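6/28/23 - bedroom set, linens and walls

Started with the linens. The Drerus duvet came out of storage in the same cover it went in with, so it needs a wash before the Jondthorpe people come to look at the room. Label says 60 degrees C for the cover. The insert only gets aired. I wrote this on the storage bag too, because last time the insert went in the machine and took forever to dry.

Pillowcases: all from the Sikora order, the ones with the dark piping. Two came back from the laundry with the piping puckered at the corner seam. Steam iron on medium, piping side down, fixed one of them. The other needs the corner opened and restitched. It's in the mending tray with a pin in it.

Fitted sheet still pulls off at the foot corner after a day of use. The mattress is deeper than the one we bought the sheets for. Trasard sells a deeper pocket in the same weave, lead time 14 days. Not ordered yet, waiting for an answer on the budget.
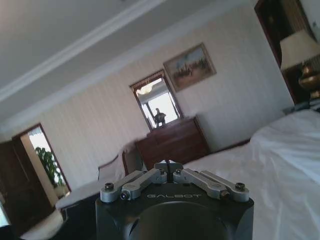
Wallpaper next. I went over the seams with a dry sponge first and then the seam roller, working down from the top. One seam had lifted near the baseboard, short run, re-pasted and taped overnight. The rest are holding. With a paper this pale, the stripes are faint enough that a joint a hair out of line doesn't show from the bed, but a paste smear does, so wipe right away and change the water often. The painting in the gilded frame can stay on the wall for this. Dust the frame with the soft brush only, no spray. The white crown molding gets the long duster, before the sponge and not after, or you do the wall over again.

Bed making. Trying to settle on one order for this so we all do it the same way. Current version:

Flat sheet first, smoothed from the middle out.
Duvet laid lengthwise in a roll, then opened to one side and then the other.
Pillows last, piping facing the foot of the bed.

The roll works better than shaking the duvet out over the whole bed. Shaking it moves the flat sheet and I end up doing the sheet over. 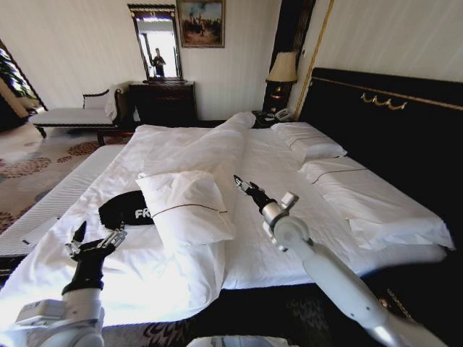 Opening to the far side is still the slow part. If the roll is started too close to the near edge there isn't enough to hold on to, and the cover twists around the insert. Corner ties would help with the twisting. The Drerus cover has loops but the insert has nothing to tie to them - could sew on 2 lengths of cotton tape at the head end and see if that is enough.

To do:
Wash duvet cover, air insert
Restitch pillowcase corner
Chase the Trasard order
Take the tape off the wallpaper seam, check it is flat
Ask Jondthorpe if they want the bed made or stripped when they come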